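Moving a couch to the fourth floor, and what I would do again

I moved into the apartment on Gallagher Street in February. It is a one-bedroom with 515 square feet, on the fourth floor, in a building with an elevator the size of a phone booth. I had lived in my old place for six years and had never thought about how the furniture got in there. Mostly it came with the lease.

So this post is about buying a couch when you have never bought one. My sister asked me to write it down before she does the same thing this summer.

The first mistake was shopping before measuring. I spent two evenings looking at couches online and picked one I liked, a three-seater from Wetholm. Then I measured the stairwell. The turn at the second landing is tight, and the ceiling drops there. The Wetholm couch comes in a single piece and would have stayed on that landing for good.

After that I made a list of numbers and kept it on my phone. Front door width, hallway width, the landing corner to corner, the apartment door with the door taken off its hinges. Take the door off. It gave me 2 extra inches and the pins came out with a screwdriver.

I also taped the outline of each couch on the living room floor and left the tape down for a few days. I walked around it in the morning half asleep and that told me more than the floor plan did. A bare floor makes every room look bigger than it is.
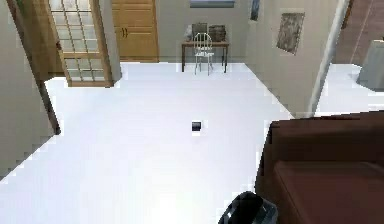

Picking the couch

Once I had the numbers, the choice got small. I wanted back cushions, arms wide enough for a plate, and a color that would put up with coffee. I looked at light gray for a while and gave it up.

Esperanza Blackwood, my neighbor across the hall, had bought hers secondhand and told me to sit on anything for 20 minutes before paying. I tried that at Korside, the used furniture place by the rail yard. The first couch felt fine for five minutes and then I could feel the bar under the seat. The second one was better. It was $362 and the arms unbolted, and that settled it.

Delivery was another $100. I thought about renting a van and doing it with a friend, but the van, the gas and a pizza came close to the same amount, and I have a bad knee. Two men from Korside carried it up in the time it took me to find my wallet.

I asked around about brown before I decided. Some people think it makes a small room dark. With pale walls I don't think it matters much - the lamp matters more, and I still haven't bought a good one.

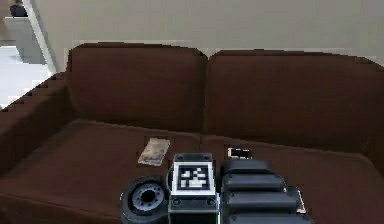 Brown couch, two big back cushions.

Things I would tell my sister: bring a tape measure to the store and check the tag's numbers yourself. Ask if the legs come off. Ask what happens if it doesn't fit, and get that in writing. Korside would have taken mine back the same day minus the delivery fee. The Anura store downtown said no returns on anything upholstered.

I still need a rug and something to put my feet on. The rug will wait until I have paid off the deposit.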